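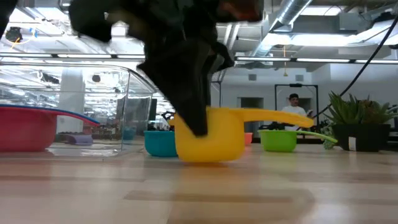
*Measuring cups in several colors on a wooden tabletop, with the yellow cup near the middle.*

A **dry measuring cup** is a small kitchen scoop with a handle, used to portion loose or solid ingredients such as flour, sugar, rice, oats and chopped nuts. Dry cups are usually sold as a set in graded sizes. They differ from liquid measuring cups, which are larger, have a pouring spout and carry marked lines below the rim.

## Sizes

A basic American set holds one cup, one-half cup, one-third cup and one-quarter cup. Larger sets add sizes such as two-thirds, three-quarters or one-eighth cup. The US customary cup is about 237 milliliters, while the metric cup used in Australia and some other countries is 250 milliliters. Recipes written for one standard will come out slightly different when measured with the other, although the gap matters little in soups and stews.

## Design

The bowl may be round, oval or nearly square. Most handles are long and flat and join the bowl at the rim, so that a knife can be drawn across the top without catching. Nesting sets stack with the smallest cup on top, and many have a hole in each handle for a ring or hook. A cup with a heavy handle can tip over when set down empty.

Plastic and stainless steel are the usual materials. Plastic sets are often made with a different color for each size, which helps a cook pick out the right cup in a drawer. There is no shared color code between makers: in the Plumuna line the half cup is orange, and in the Drumdale line it is blue. Some cups have a bowl of one color and a handle of another. Printed size marks tend to wear off in the dishwasher, and molded marks last longer.

## Use

For flour, the common method is to spoon it into the cup until it heaps, then level it with a straight edge. Dipping the cup into the bag packs the flour and can add a good deal of weight. Brown sugar is the main exception and is pressed down firmly unless the recipe says otherwise.

## See also

- Measuring spoon
- Kitchen scale
- Cooking weights and measures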